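Chapter 4
Coming Back: The First Weeks After a Muscle Injury

What you'll need from Chapter 3: the grades of muscle strain, the difference between pain at rest and pain under load. Go back if you skipped it. Plenty of people skip it.

Start with a case. Sverre Lindholm, left back, Lorkolton reserves. Pulls up in January chasing a long ball down the line, hand on the back of the thigh. Hamstring. Grade 2 strain. He's 21, never missed a month of soccer in his life, and by the end of the first week he's telling everyone he's fine. Walking without a limp. Jogging, when the staff aren't looking.

Is he fine? No. But why not, and how would you know? That's most of this chapter.

Three people want a say in when he plays. The player wants to play. The coach, Firouzeh Kordestani, has two left backs and the other one is suspended. The physical therapist, Devendra Vashisht, has a folder of test results and a much longer memory than either of them. Keep all three in mind as you read. Real return-to-play decisions get made in hallways, in a rush, and whoever talks last often wins.

Some terms first.

Return to participation - training in some form, maybe with limits. Return to sport - back in matches, maybe not at full level. Return to performance - back at or above the old level. Newspapers use "back" for all three. Don't do that in your written work, you will lose points.

Load. Everything the muscle has to put up with in a session: distance, speed, number of hard stops, kicks. Two players can train for the same time and carry very diferent loads. A goalkeeper and a winger, for instance. 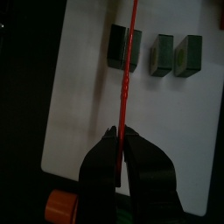 Fig. 4.1 Thin red wire against a white board.

Now the plan. Vashisht splits Lindholm's comeback into blocks and moves him on by what he can do, not by the calendar. Block one: walking, light bike, gentle strength work. Block two: straight-line running, slow then less slow. Block three: turns, stops, passing over distance. Block four: full sprints, then team training. A bad morning after a hard session means he stays put or drops back a step. Lindholm hated this. Wrote it in his training diary more than once.

Sprinting is where people get it wrong. A player who jogs for weeks and then gets thrown into a match meets top speed for the first time in front of 300 people at Bresel. So sprinting goes in the plan before the match does - short ones, long rests, building up.

Lindholm came back off the bench away to Skimton. Played 39 minutes. Kordestani had wanted him to start and said so, loudly. Section 4.3 goes through that argument line by line, with notes by Smaranda Matei, who sat in on the meetings.

Before you go on, think about the following and jot down an answer. Short is fine.

Which of the three people should have the final word, and does it change if the match is a cup final?

What would you want to see from Lindholm in training before you let him take a corner, chase a through ball, or play a full game?

Keep your answers. We come back to them in 4.5, wich deals with players who get hurt a second time.

4.1 The first two days

Swelling, pain, worry, in whatever order. The player asks how long. Don't give a date yet.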